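Urkton Two-Arm Service Unit
Service notice: gripper release fault
Issued 2024-03-22

Mac Carthaigh has identified a fault in the gripper controller of the Urkton. When the main supply drops for longer than 60 milliseconds, the fingers may open without a command and release the item being held. No injuries have been reported.

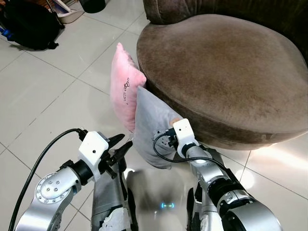
The fault affects units built with the Grorneck controller, revision 9 or earlier. It occurs most often during work with soft goods, where grip force is set low. Pillows and cushions, such as the pink and gray ones beside the round brown seat, fall within this class. The arm cables should be inspected along their full length before each shift. Any cable with a worn jacket must be replaced.

Until the update is installed, owners should limit loads to 400 grams and keep all persons 2 meters from the arms during a lift.
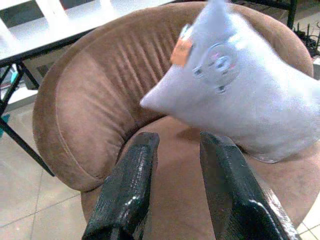 Obtaining the update

Revised firmware is available at no charge from the Grorkulach service center. Please have the serial number ready. Units under lease will be updated at the next scheduled visit.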